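4.2 Staged funding and the timing of market entry

The interviews described in Section 3 were coded a second time for statements on how a funding round was divided between the existing product and a new one. Firms rarely kept these amounts apart in their public announcements. A round described as funding "expansion" could cover new hires in the original line, the repayment of a bridge loan, or the full cost of entering an adjacent market. We therefore relied on board papers where access was granted, and on the founders' own accounts where it was not.

Of the 52 firms in the sample, 11 had entered a second product category within a year of closing a growth round. The remainder either stayed in their original category or had entered the second one before the round closed. This last group is of interest because the capital was raised against an entry that had already taken place, and investors could assess early sales before committing. Zou and Tabrizi treat this ordering as evidence of bargaining strength on the founders' side. Our data are less clear on the point. In several cases the early entry was financed by customer deposits, and the founders described it as something they had been obliged to do to keep a large account.

Clekska is typical of the firms that entered early. It sold scheduling software to small hotels and began offering payment services to the same customers while its round was still being negotiated. The new service used the existing sales staff and billing system, so the added cost was low and was never reported separately. Batista, by contrast, closed its round first and then set up a separate unit for its lending product, with its own manager and budget. The unit drew down its money in three stages, each tied to a target for active accounts.

The staged arrangement had two effects that recur across the sample. First, it slowed hiring in the new unit, as managers would not commit to salaries beyond the current stage. Second, it moved attention toward whichever measure released the next payment. At Batista this was the number of active accounts, and the unit reached 791 at the end of the second stage with average balances well below plan. The third payment was released on the original terms.

Figure 3. Bench surface and gripper fingers.
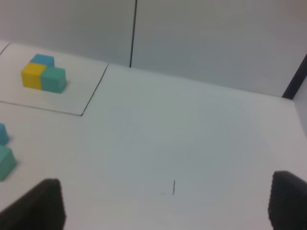
Tarkau and Pandavham used a different form of staging, in which the investors held an option to supply further capital at a price fixed at the outset. No operating target was attached. Managers at both firms reported greater freedom in choosing when to enter the second market, but also greater uncertainty over whether the money would be there when they did. Pandavham delayed its entry until August for this reason and covered part of the cost from its own revenue.

We coded each agreement as target-based, option-based or unstaged. Where an agreement combined forms, it was assigned to the one governing the largest share of the capital. Two coders worked independently and settled disagreements by discussion. The coding does not capture informal understandings between founders and lead investors, which several respondents mentioned but declined to describe in detail. The relation between the coded form and time to entry is taken up in Section 4.3, with controls for firm age and the size of the earlier round.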